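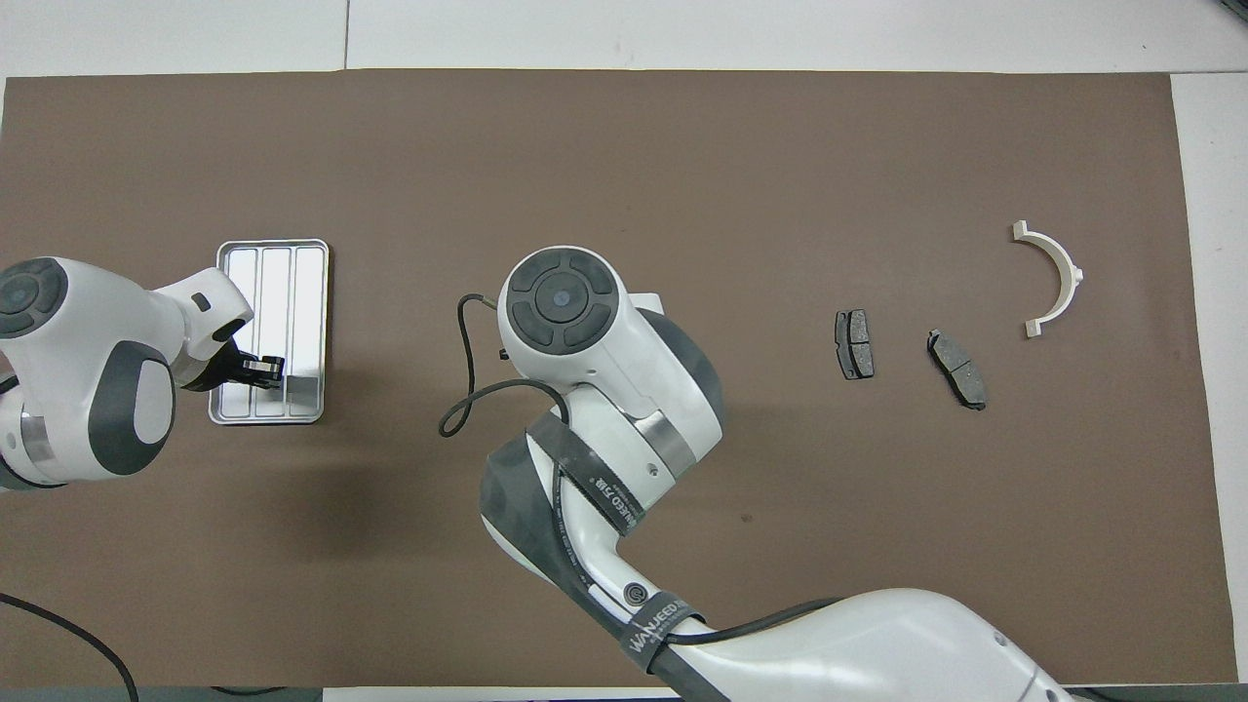 Wimesell Dellum upper-arm blood pressure monitor: review

Reviewed 28 May 2026

The Dellum is the middle model in Wimesell's home range. It sits above the basic Tostov, which has no memory to speak of, and below the Nagano, which adds a wireless link and a phone app. I bought the Dellum at full price and have used it morning and evening since October. My readings have been slightly raised for a few years and my surgery asks for a week of home figures before each check-up, so the monitor gets regular use.

What is in the box

Monitor, one cuff, a fabric pouch, batteries and a printed manual. The mains adaptor is sold separately. The cuff supplied is the medium size. A large cuff can be ordered, and anyone near the top of the medium range should order it, as a cuff that is too small tends to read high. Measure the upper arm midway between shoulder and elbow before buying. The manual explains how to do this, but by then the box is already open.

The unit weighs 295 g with batteries fitted. It runs on 4 AA cells. The first set lasted 487 readings before the low battery symbol came on, and the monitor took two more readings after that before it refused to start. Rechargeable cells work, although the symbol comes on much earlier with them and the manual advises against it.

Setting up

The date and time have to be set before the first reading, using the same two buttons that scroll through the memory. Hold the left one until the year flashes. Overshoot the minutes and you must go all the way round again. The clock survives a battery change if the new cells go in within a minute or so. I was slower than that on the first occasion and had to set it again.

There are two user profiles, chosen by a slider on the right side. The slider is small and easily knocked in the pouch. Twice I have found my morning reading stored under the second profile, and there is no way to move a reading from one to the other. If only one person uses the monitor, a bit of tape over the slider solves it.

Cuff and comfort

The cuff is the semi-rigid kind that holds its shape when off the arm. It goes on one-handed without much trouble, and a printed line shows where the artery should be. The hook-and-loop fastening is still firm after seven months. The tube is on the short side. With the monitor on a dining table and the arm resting at heart height it reaches comfortably, but on a lower coffee table it pulls.

The monitor measures while the cuff inflates, so it does not pump far past the upper pressure and then bleed down slowly as my old one did. A normal reading takes a little over half a minute. If I move or talk it starts again at a higher pressure, and this second attempt is uncomfortable. The pump is louder than I would like early in the morning.

Accuracy

No home user can test accuracy properly, and I have not tried. I did take the Dellum to a routine appointment and the nurse used it straight after the surgery's own machine, on the same arm. The upper figures differed by 2 mmHg and the lower figures were the same. One comparison shows only that nothing is badly wrong.

Repeat readings behave as they should. The first of a set is usually the highest and the next two settle. There is an averaging mode that takes three readings a minute apart and shows the mean, but it includes the first. My surgery asks me to leave out the first day's readings altogether when working out the weekly average, and the Dellum has no option for that, so I still do the sum on paper.

The irregular heartbeat symbol has appeared three times. I mentioned it at the appointment and was told to keep a note of the dates. The manual says plainly that the symbol is not a diagnosis, and that people with a known rhythm problem should ask their doctor whether this type of monitor suits them. The same advice is given for pregnancy.

Display and memory

The figures are large and dark, and can be read without glasses. There is no backlight. A coloured strip beside the figures gives a rough band from green to red, printed on the casing with a marker that moves next to it. I ignore it – the bands do not match the home targets I was given, which are lower than those used in the clinic.

Memory is generous, but there is no way of getting the readings out except by writing them down. Anyone who wants a chart should look at the Nagano.

Good points

Clear display
Cuff easy to fit alone
Fast reading with less squeezing
Sensible battery life

Bad points

Profile slider moves too easily
Short tube
Noisy pump
Large cuff and mains adaptor cost extra
Averaging mode cannot leave out the first reading

Verdict

A sound monitor for one person who keeps a written record. Couples sharing it will need to check the slider each time. I would buy it again, with the large cuff if my arm were any bigger. Check that whichever model you choose is on a recognised list of validated monitors, and take any change in your figures to your doctor or pharmacist before altering your tablets.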